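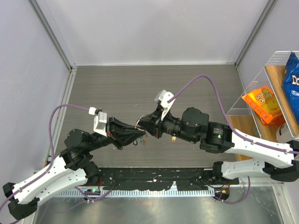
Two robot arms meet near the middle of a gray work surface.

Trulport opens sign-ups for the second Drovside player test

Larger round will welcome up to 2,000 players and adds the harbor district of Skollik

4th August – Trulport, the independent studio behind the online role-playing game Drovside, is delighted to announce that sign-ups are now open for the game's second player test. After a small and very friendly first round in June, the team is making room for up to 2,000 players this time, and everyone who took part before is warmly invited back with their old characters, their old gear and (yes, we heard you!) their old hats.

Drovside is a game about driving herds, trading goods and keeping company on long roads through the hill country of Derkach. Players travel in parties, pick up work from the towns they pass and decide together when to push on and when to make camp. The new test adds Skollik, a harbor district with its own market, its own weather and seven new trade routes, one of which takes a full evening to walk if your party likes to stop and talk as much as ours does.

"The June players were so generous with their time, and some of them wrote us letters longer than our design documents," said Purificación Soler, game director at Trulport. "They told us the market was confusing, that the rain was lovely and that the goats were too clever by half. We have rebuilt the market from the ground up, we left the rain alone, and we are still arguing over the goats."

Along with the new district, the test brings shared camp storage, a slower and more forgiving travel mode for players who only have a short while in the evening, and a reworked chat window that can be moved and resized. Controller support is included for the first time, though the team would like players to know that the inventory screens still need some care and that reports on them are very welcome.

The test will run for two weeks on PC. Players can sign up through the Drovside website with a free Trulport account, and invitations will go out by email in small groups so that the servers can fill up gently. There is no charge to take part, and no purchase is needed to keep a place. Characters made during the test will carry over to the next one – a decision on whether they will carry over to the finished game has not yet been made.

Press and streamers who would like early access to Skollik are invited to write to the Trulport press desk, using the contact form on the studio's website.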